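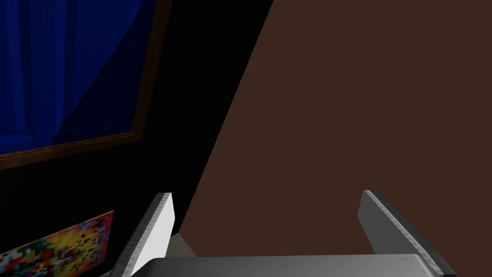 5 Nov 2019 - Plistero search, notebook

Picked up where I left off with the slow first load on the nearby tab. The home screen comes up fine, but the first tap on Nearby still takes too long on the older test phone. Second tap is quick. Same build as last night, no changes except the log level.

Started by ruling out the network. Put the phone on the office wifi, then on a cable through the laptop. No difference worth writing down. Turned off the map tiles completely and the wait was still there, so the map is off the hook. I had blamed it in September, see the Tillon notes, and that was wrong.

Next looked at the category list. When the tab opens for the first time the app asks the server for every category and every icon, then builds the list, then asks for places. The places request can't go out until the list is built. With the full set that is 838 entries, most of which no user will ever see. The icons come one at a time.

Tried three things:

First, cut the list to the 16 categories shown on screen and left the rest for later. Big improvement. The tab opens at close to the speed of the second tap. The filter button is broken in this version because it expects the whole list to be in memory, and it crashes if you tap it early.

Second, kept the whole list but sent the places request at the same time. Also better, less so. The results arrive before the icons and everything jumps down the screen when the icons land. Solange tried it on her own phone and disliked it right away. I agree with her.

Third, shipped the list inside the app and only asked the server for changes. Fast, but the install gets bigger and we would need a way to tell old copies from new ones. Parking this one. It might be the right answer later on.

Going with the first. Fixed the filter crash by making the button wait until the rest of the list is in. It shows gray until then. On the test phone it goes live before I can get my thumb to it, so I doubt anyone will mind.

Ran the search checks after the change. 42 queries, all in the Chauvin test set. 4 failed:

"pizza open now" - returned places that were closed. The hours are stored in local time and we compare against server time. Old bug, not from today.

"cinema" - no results, though "movies" works. The synonym file was not loaded with the short list. My fault, fixed, passes now.

"coffe" - the spelling fix did not kick in. Passes on the second run, fails on the first. Looks like the spelling table is loaded late as well. Not fixed.

"parking near me" - timed out once, then passed every time after that. Leaving it alone unless it comes back.

The spelling one bothers me more than the others. If the table is late on first load, then every new user gets bad spelling help at exactly the point where they are typing their first search. Need to find out what it waits for. I suspect it sits behind the same queue as the icons, in which case moving it ahead should be one line. Did not get to it today.

Solange Sampaio has the ranking branch and wants to merge it this week. Asked her to hold off until the filter change is in, as both of us touch the same file. She is fine with that. Her branch moves recent searches above suggested ones, and it has its own setting, so we can turn it off if the Skalteseck people complain again about their listings sliding down.

Side note on the cache. I cleared it by hand between runs and twice forgot, so the first few timings from this morning are no good. Crossed them out in the sheet. There is now a script called clearfirst in the tools folder that clears the cache and restarts the app. Please use it if you are timing anything on first load.

To do:

Find what holds up the spelling table
Fix the opening hours comparison, ask who owns the time code now
Add "cinema" and the other synonyms to the startup check
Rerun the full set on the newer phone
Merge filter change, then tell Solange

Test phone is charging in the second drawer. The log level is still on high, so turn it down before handing the build to anybody.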